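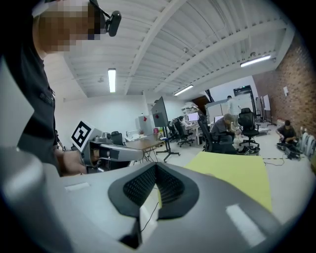
Room Assistant (part-time) at Flemley

Work with us > Vacancies > Rostdale > Room Assistant

Flemley is looking for a person who will keep our shared workroom in Rostdale in good order. It is a quiet job with the hands, and it suits somebody who likes to see a clean table and a swept floor.

The room is an open office with a brick wall and white beams over the desks. People work there at computers during the day, and at other tables there is paper, board and small material to be cut, sorted and put away. When the day ends, many things are not in their place. This is where you come in.

Your duties will be:

- to clear and wipe the white tabletops, and to put sheets and boards back flat, never rolled
- to return the office chairs to their desks
- to water the plants and dust the shelves
- to bring the big screen on wheels back to its usual corner
- to tell us when something is broken or is running out

The hours are eight per week, in four visits, starting at 4 pm. The pay is £446 per month. We ask for patience, careful hands and enough English to read a short note. Experience of cleaning or of shop work is welcome, but it is not a condition.

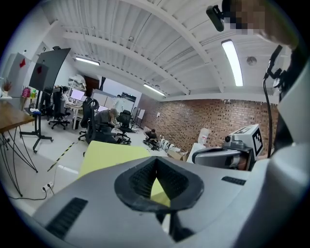

Fatos Popescu would like applicants to know that the chairs take more time than the tables, and that it is better to ask before moving papers from a desk, even if they look like rubbish. "In my first month I threw away a list which somebody needed," he says, "so now I make a small pile and leave it at the side."

The tiled floor is also a part of the work. The tiles are white and glossy and every mark can be seen on them, so we ask for a damp mop and very little soap. Please pick up bottles, cards and other small things before you begin to mop, and lift the cables from the floor - do not pull them. The dark green bath stays by the brick wall and must not be moved. Its rim is wiped with a soft cloth. Around the water dispenser the floor should be left dry, and cardboard boxes are flattened only after you have asked.
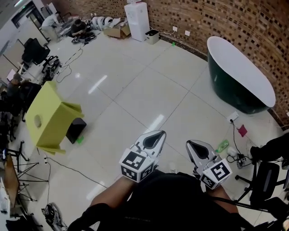 Do I have to bring my own cleaning things?

We supply mops, cloths, gloves and soap. You only need closed shoes with a sole that does not slip.

To apply, please write us a letter of up to 40 lines. Tell us which afternoons are possible for you and when you could begin, we hope for November. Letters can be left at the Flemley reception in Rostdale, addressed to Fatos Popescu. Applicants whom we invite will be shown the room before they decide.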